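Reading time: 2 min

Packing and Luggage Basics, Handout 3: The Hard-Shell Case
Lucie Wong

Okay, last week we did folding, and I promised we'd get to the suitcase itself, so let's look at the shell before a single sock goes in!

Start with the outside

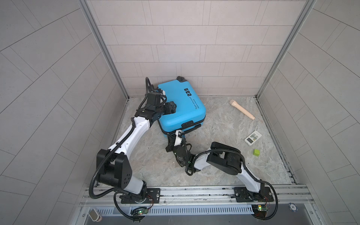
Hard shells take knocks well, but the fittings are what you'll be handling all day. Find every one before you pack. On the turquoise-blue case the dark gray carry handle is at the top edge and the combination lock is down on the lower front, so you know where your hands need to go. Do the same with yours (and write the code down somewhere that isn't inside the suitcase, please).

Weight goes low

Shoes, toiletries, that hardback you swear you'll finish: all of it belongs at the wheel end. When the case stands up, the heavy stuff is already at the bottom and nothing slides down onto your shirts.
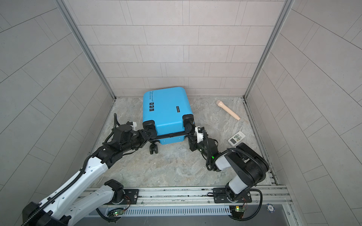
I pack the wheel end first, then fill the gaps with socks, and only then do the flat things go on top. My old Gerkska was packed the other way around for years and it fell over every time I let go of it.

Wheels and corners

Spin each wheel with a finger. Hair and thread wind around the axles, and tweezers get most of it out. Then run your thumb over the corner guards and feel for anything lifting. 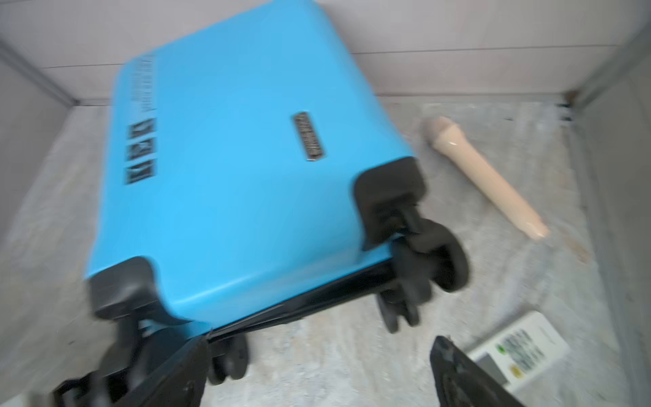

Fig. 3. Light blue hard-shell case with black corner guards and four spinner wheels.

Laying it down

Give yourself floor space on both sides, because a clamshell needs double its width once it's open. I still forget this in small hotel rooms!

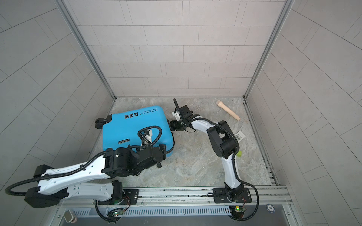

For next time

Bring your own case, empty, and a list of 14 things you'd take for a long weekend in October. We'll pack them twice and compare.

Questions: ask Lucie Wong after class | © Grewal Evening Classes | Back to top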